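About us

Hello, I'm Siv Nyberg and I run Orham, a small cookery school with a soft spot for breakfast. We moved in on 1 July 2024 and I still love our marble worktop!

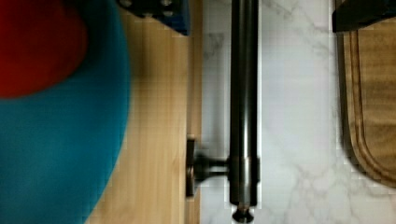 Marcelle Hervieu wrote to ask whether total beginners are welcome. They are – always.

We start with the simple stuff: toast, fruit, a tidy tray.
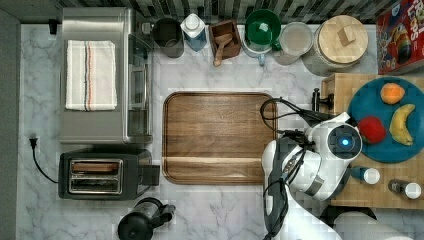

Could you do more evening classes, another reader asks. Yes, from June.

Groups are seven at most.

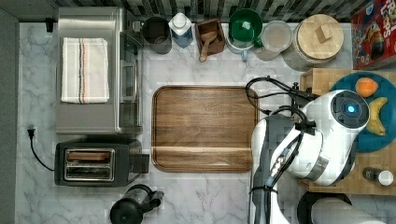

What we teach

Laying a tray, mostly, and keeping a worktop clear enough to use.
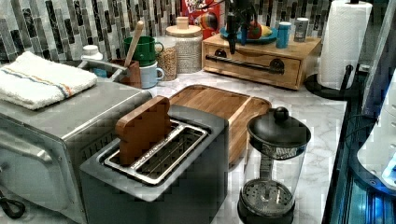

Then we all sit down and eat, and I put the kettle on again.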